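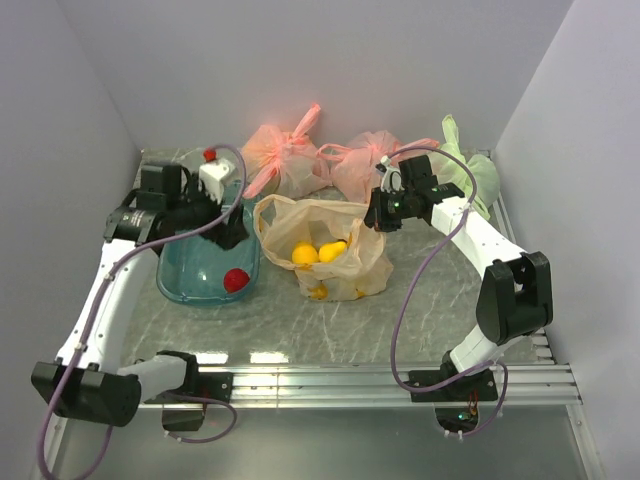
桌上的几个塑料袋和一只蓝绿色的盆。

买菜回来以后怎么收拾,这件事我写过一次,那篇写得很短,有人在下面问袋子最后都放到哪里去了。今天补一篇长一点的,主要写塑料袋。

我们这边买水果和菜,还是一样东西一个袋子。我试过带布袋去,摊主照样先用薄塑料袋装好,称完,再放进我的布袋。Khalaf那个市场尤其是这样,他们的秤盘很小,散着放会滚下来。我后来也不争了,袋子拿回来自己再用。

袋子的颜色每家不一样。粉色的最多,浅绿色的也常见,还有一种米色半透明的,比较软,一捏就皱,站不太住。颜色本身没有什么意思,不过时间长了,我习惯按颜色来分用处。粉色的装要扔的东西,绿色的装还要留的,米色的用来放水果,因为透,隔着袋子也能看见里面是不是还有。照片里米色那个袋子敞着口,里面黄色的果子,靠袋底的两个也能隐约看出来。这就是我喜欢这种袋子的地方。

打结这件事我和Hadi Zein意见不同。他的做法是两个提手交叉拉紧,打死结,拎起来绝对不会散,要用的时候就撕开。我觉得撕开的袋子就废了,所以只打一道,提手留长一点,拉住一头能松开。也有人把提手往上拧,拧成一个尖,再绕一下,这样袋子立得好,在桌上不歪,要找的时候一把就能抓住。我现在三种都用。装厨余的打死结,装干货的拧尖,其他的随便系一道。

有一点要注意,袋子里如果是叶子菜,不要系死。闷一个晚上就出水,第二天叶子贴在袋子上,撕都撕不下来。五月的时候我忘了一袋香菜在角落里,打开以后整个厨房都是那个味道,后来开了很久的窗。

再说盆。我收拾东西的时候桌上总要放一个盆,椭圆的比圆的好用,靠着桌边放不占地方。圆盆看着能装,其实两边都浪费。盆的用处就是临时放单个的、还没有想好去哪里的东西。一个球,一个瓶盖,一把从袋底掉出来的蒜,都先扔进去,等袋子全部处理完再回头看盆。以前我没有盆,这些小东西就在桌上到处走,收完了还是乱的。

盆我建议买半透明的。里面剩了什么,从侧面看一眼就知道。红色的东西放在蓝绿色的盆里特别显眼,这是我用了以后才发现的。我的第一个盆是在Griltby买的,白色不透明,有一次底下压了一颗洋葱,我很久没有看见。那个盆现在拿去装抹布了。

桌面的问题也有人问。大理石花纹的灰色台面不容易显脏,这是好处,坏处也是这个,不显脏不等于不脏。擦的时候要蹲低一点,顺着灯的反光看,油印子就出来了。亮面的台子都可以这样看。我用的是Zorker的清洁剂,兑水用,没有什么特别的,买它是因为楼下的店只有这一种。兑的比例瓶子上有写,我一般兑得再淡一些,不然擦完有一层白的,还得用清水再擦。

下面是我现在收拾的顺序,写得啰嗦一点,方便照着做。

先把所有袋子都放到桌上,不要在地上拆。系着口的往后靠墙放,敞着口的放在前面中间,盆放在手边。这样前面永远有一个正在处理的袋子,后面是还没有动的。我以前喜欢全部一起打开,结果每一样都做了一半。

然后处理前面那一袋。水果拿出来看一遍,有软的、有伤的放进盆里,当天吃。好的放回原来的袋子,口不要系,卷两下就行。黄色的水果有一个麻烦,柠檬和别的东西混在一起的时候,乍一看分不清,要看头上有没有一个尖。我切错过一次,煮汤煮到一半才发现没有柠檬味。

处理完的袋子离开桌子,再从后面拿下一个。空出来的袋子抖一抖,里面有水的挂在水龙头上晾,干的压平,折成长条,再卷起来。网上有教折三角形的,我折过一阵,好看是好看,用的时候还要拆开,拆开以后找不到口在哪头。卷的就没有这个问题。

卷好的袋子放在一个抽屉里。抽屉是上次搬家时从Citau买的柜子带的,很浅,放碗放不下,放袋子正好。我给自己定了一个规矩,抽屉关不上就不再留,多出来的当天拿去装垃圾。有一次我没有守这个规矩,结果袋子从抽屉后面掉下去,卡在滑轨里,只好把整个抽屉卸下来。卸容易,装回去费了八分钟,还夹了手。

最后收盆。盆里的东西一样一样归位,归不了位的,比如说不知道从哪里来的小零件,放到门口的盘子里,家里谁认识谁拿走。两个星期没有人拿,我就扔掉。目前为止只扔错过一次,是Hadi Zein的自行车灯上的一个垫圈,他说没关系,过了几天又说还是有一点关系。

另外有人留言问,哪种袋子可以直接放冰箱。我的看法是薄的都不太合适,冷了以后会变脆,提手容易断。放一两天可以,再长就换盒子。绿色的那种我试下来稍微结实一点,不过也可能只是那一家的货好一些,换一家就不一定了。

还有一件小事。装过鱼的袋子不要洗了再用,我洗过,味道去不掉,晾的时候还招来了隔壁的猫。装过土豆的可以,把土倒干净就行。

下次想写一下米怎么存。我家现在的米放在一个带盖的桶里,最近天气热,盖子有一点变形,合不严,我还在找能换的盖子。知道哪里有卖单个盖子的,请留言告诉我。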